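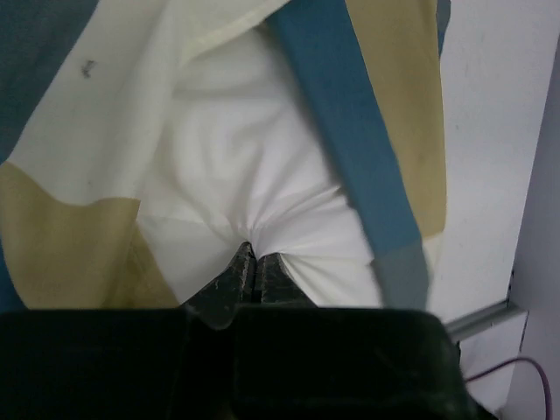
How do I fold a big patchwork cloth so it comes out square?

Home and Laundry > Folding and Storage
Viewed 175 times

Seraina Egger
Sat 14 July

I have a large cloth in khaki, blue and white that goes over the guest bed in summer. For the rest of the year it has to fit on a closet shelf that is 17 inches wide. I can't get it to fold square. I start at one end, and by the time I reach the other end I have a lump in the middle and one corner sticking out the side.

Sheets I can do. With those I find the seams, match them up and the rest follows. With this one I keep losing track of which edge I'm holding. The blue runs along the edge in places, but there is blue in the middle as well, so several times I've picked up what I thought was a corner and it was only a fold. There's a bit of mustard yellow too, and I tried using that as a marker, but it disappears as soon as the cloth bunches up.

I fold by myself, on a table. The floor is out because of the dog. The cloth is bigger than my table is deep when it's opened out, so part of it always wants to slide off the front.

What I've tried so far:

Folding in half the long way first. The bottom layer creeps and I don't notice until the end.
Rolling it. It came out thick at one end and wouldn't stay on the shelf.
Pinching it in the middle, lifting and shaking. This gets it untangled, but then it lands in a heap and I have to look for the corners all over again.

I would like it flat enough that the shelf above still slides in. Is there an order to do this in that works for one person? Also, should I press it before it goes away, or does that make the creases worse by December? 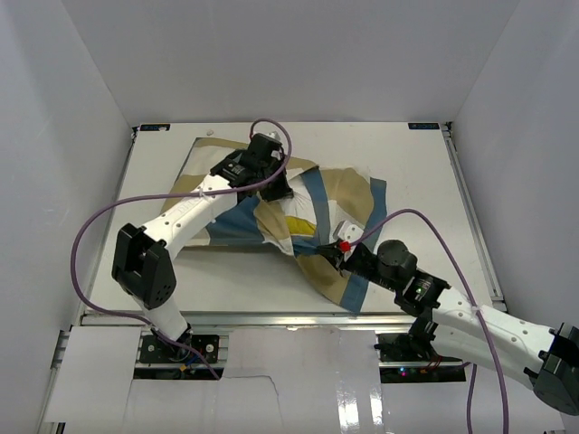 Shehata
Member, 3000 posts

Stop picking it up by the middle. That is where most of your trouble comes from. Once you lift a cloth from the center all the corners drop to the bottom and get under each other.

Do it this way:

Put the whole heap on the table and find one edge. Any edge will do. Run it through your fingers until you come to a corner, and don't let go of it. A real corner has two finished edges meeting. If you can feel cloth carrying on past your fingers, you're on a fold, so keep going.

Leave one hand on that corner and follow the edge with the other hand until you get to the next corner. Now you have one full side. Lay it along the far edge of the table, as straight as you can, and put something heavy on each end. I use two cans of tomatoes.

Pull the rest toward you a little at a time and smooth it sideways from the center out. Let the extra hang off the front. The cans will hold it.

Bring the near edge up to the far edge. Check both corners before you smooth anything. If they are off, fix them now, while it's only two layers.

After that fold side to side. Bring the left end to the right end, then fold again until it fits your shelf. Measure the shelf and mark the width on the table with tape, then fold to the tape. I'd make it an inch narrower than the shelf.

On a pieced cloth you can use the seams as a check. If the seam on the top layer runs straight across, your fold is straight. Don't try to match the colors up, because the blocks often aren't all the same size.

As for pressing, I wouldn't. Smooth it by hand and put it away completely dry. Refold it along different lines once or twice over the winter if you think of it.
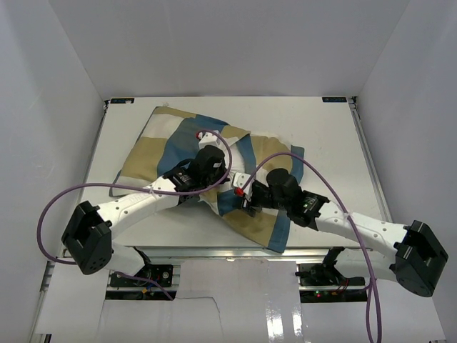 Patchwork cloth in blue, khaki and off-white, partly folded

fason_j

Just roll it. Fold in thirds first, then roll. Mine has been fine for years.

Seraina Egger

Thank you, Shehata. I did it with two jars of beans and the corners were much closer. There is still a small lump on the left, but the shelf slides in. I put tape on the table at 16 inches.

fason_j, I rolled it without folding it in thirds, so maybe that was my mistake. I'll try it your way the next time it comes off the bed.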